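Wolavano Tenants' Association
Minutes of the May meeting, legal matters

The meeting opened at 18:30. Makis Deligiannis was in the chair. The minutes of the previous meeting were read and accepted with one correction: the name of the street in item 4 should be Unberg Lane, without "s".

1. Deposit claim against Erkero

The chair reported that the landlord, Erkero, has still not returned the deposits of the tenants who moved out of the Unberg building. The total amount is $3,159. The company says that it kept the money for cleaning and painting, but it did not send any list of costs. Our lawyers, Tzanetos, wrote to the company and asked for this list. The answer was received by email and consists of one sentence, which repeats that the work was done.

Tzanetos advises that the claim can be brought to the small claims court. The fee is $183 and it will be asked back if the tenants win. It was agreed to pay the fee from the association account.

2. Evidence

Tenants are asked to give copies of the lease, the receipt for the deposit and all letters to the chair. Original papers should stay with the tenant until the hearing. Messages on the phone must be printed with the date and the number visible. One tenant has lost her receipt. The chair will ask if a bank statement is enough.

3. Letter to all tenants

A draft letter was discussed. It was found too long, and the second paragraph could be understood as a promise that everybody will get money. This paragraph will be removed. The office will print 100 copies.

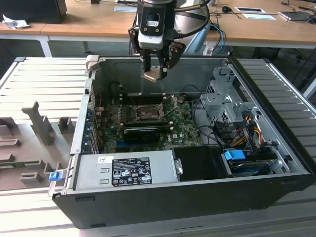

Makis Deligiannis remarked that the letter should also say clearly until when a tenant can join the claim, as he already received questions on this point. It was agreed to add the last day for joining, after Tzanetos confirms it.

4. Other business

The lease of the meeting room will be renewed on the same conditions. There were 2 votes against.

The meeting closed at 20:10.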